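3. Opening out and squaring the shirt

The T-shirt was the commonest garment in the Mivex study and the one people thought least about. Asked how they folded shirts, most participants described the fold itself: sleeves in, hem up, over once more. Few mentioned what has to happen first. A shirt that has come out of a basket has to be found inside its own creases, turned so the neck and hem can be told apart, and laid out flat enough for the fold to mean anything. We refer to this as opening out, and treat the later straightening of the edges, or squaring, as part of the same job. The two are hard to separate in practice. People went back and forth between them, and a shirt that had been squared at the hem was often pulled out of line again when the shoulders were dealt with.

The material comes from nine households in Padilla and from sessions in the workroom at Vernia. Both used the same set of clothes, mainly plain cotton T-shirts with a crew neck, along with jeans and a few towels. The jeans are discussed in the next section. They take longer to pick up and less time to fold, and they stay where they are put.

Finding the neck

Almost everyone looked for the neck before doing anything else. On a plain shirt the neckline is the one part that keeps its shape when the rest has collapsed. The rib is thicker than the body fabric and tends to sit up from the table, so it can be picked out even in a heap. Once it was found, the usual next step was to take hold of the collar or the nearest shoulder, raise it a little and let the body of the shirt settle behind it. A high lift was less useful than it might seem. When the shirt was raised clear of the table it hung straight enough, but it then had to be put down again, and the lower half usually landed folded under itself.

A low lift at the collar, with the body left lying, was slower to look at but needed less correction. Figure 1 has the shirt at this point, the body more or less flat with soft wrinkles and the collar and one shoulder still bunched up. The folded jeans are at the corner of the table and the washing machine is beyond it. 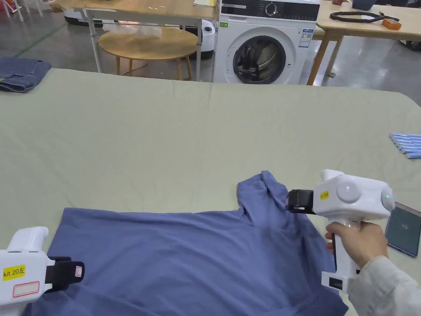 Starting at the collar was a mistake, according to one of the Padilla participants, and had been the cause of years of bad folding in that house: the hem is longer and straighter, it shows at once whether the shirt is twisted, and the neck can be left to look after itself. The same participant laid every shirt hem first along the table edge and drew the rest away from it. We tried this with the other households on the second visit. It worked well on shirts with a firm hem. On older shirts, where the hem had begun to curl, it took as long as the usual way and the curl was still there at the end.

We have kept both methods in the account. Collar first was the more common, and it is the one assumed in the Stuletti folding sheet that was handed out at the start. Some of what we recorded may therefore be the sheet's habit as much as the participants' own, although the people who said they had not read it mostly did the same.

Twists in the body

The hardest faults to put right were twists. A crease lies on the surface and can be smoothed away with the side of the hand. A twist runs through both layers, and smoothing only pushes it along. It shows as long folds crossing the shirt at a slant, often from one side seam towards the opposite shoulder. The usual response was to pull at the two ends, and the usual result was that the folds became tighter. Tension along the length of a twisted shirt draws the cloth into ridges and leaves the slack part standing in a mound to one side.

What helped was to release one end, turn it over and pull again more gently. Participants who did a lot of laundry went to this quite quickly. Others pulled harder first. Nearly all of them said the same thing afterwards, that they had known it was twisted but expected it to give.

A printed mark below the collar was more useful than we had expected. On a shirt with no label sewn in, it was the quickest way of telling front from back, and people glanced at it again during squaring to see whether the neck was facing them straight. With entirely plain shirts they felt for the difference in depth between the front and back of the neck, which took a moment longer.
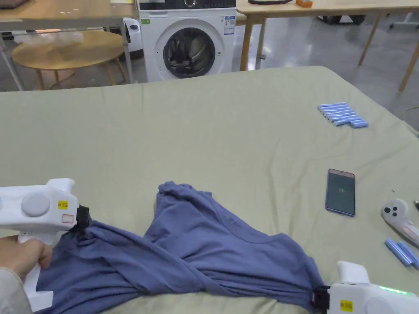 Figure 2. T-shirt stretched on the diagonal, with long folds in the body. The crew neckline is near the middle.

The covering under the shirt

We had not planned to look at the table. It came up in the first round, when a participant moved from a bare kitchen worktop to a bed part of the way through a pile and said the shirts were behaving better. After that we noted the surface each time.

On a smooth hard top a T-shirt slides. This makes it easy to turn, but an edge that has been straightened does not stay straight when the opposite edge is pulled. On a fabric cover the shirt holds its place, and one side can be worked without much disturbing the other. The drawback is that the cover itself moves. If it is not tucked in, it wrinkles under the shirt, and those wrinkles come through as faint ridges that cannot be smoothed out from above. More than three of the households stopped at some stage to straighten the cover and not the shirt.

A pale plain cover also made the outline of a coloured shirt easier to read. Participants with patterned bedspreads complained of losing the sleeve against the pattern. We have no measurement to offer on this and report it only as something that was said often.

Room on the table

Clothes were rarely the only things on the surface. Phones were put down within reach and left there, usually to the right, and other small items collected in the same place. In theory a T-shirt opened out flat needs its full width at the sleeves plus some space for the hands. In practice people worked in whatever was free. They let the shirt lie to one side, opened the half that had room, folded that in and then dealt with the other half.

Moving the small things off the table was uncommon. When we asked about it, one household in Padilla said that they would only have to be put back. It did affect the work, though. A sleeve laid out towards a phone was either stopped short of it or placed on top, and in the second case the fold was done around a lump and had to be redone. Shirts opened out towards the empty side of the table were squared with less going back.
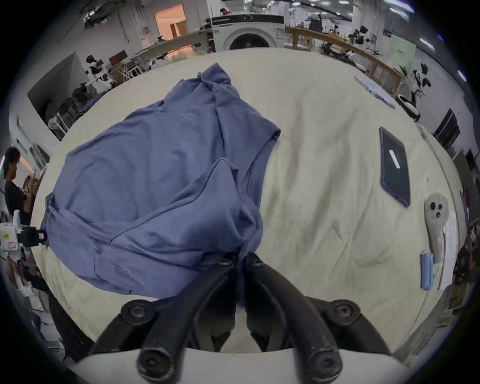 Figure 3. Blue shirt lifted at a fold, with the rest crumpled on the fabric-covered table. The phone is on the right side.

When the shirt was counted as flat

There was little agreement on when to stop. We asked participants to say aloud when a shirt was ready to fold. Some said so as soon as both sleeves were visible. Others went on to run a hand down each side seam and flatten the neck. The finished folds were not as different as this would suggest, and by the following Sunday, after a few days in a drawer, we could not sort them by who had folded them.

The exception was the hem. If its front and back layers were out of line when folding began, they were still out of line at the end, and the lower layer showed as a strip along the edge of the folded shirt. It was the fault participants noticed most in each other's work. Several refolded a shirt because of it after saying they were finished, and they started again from the heap.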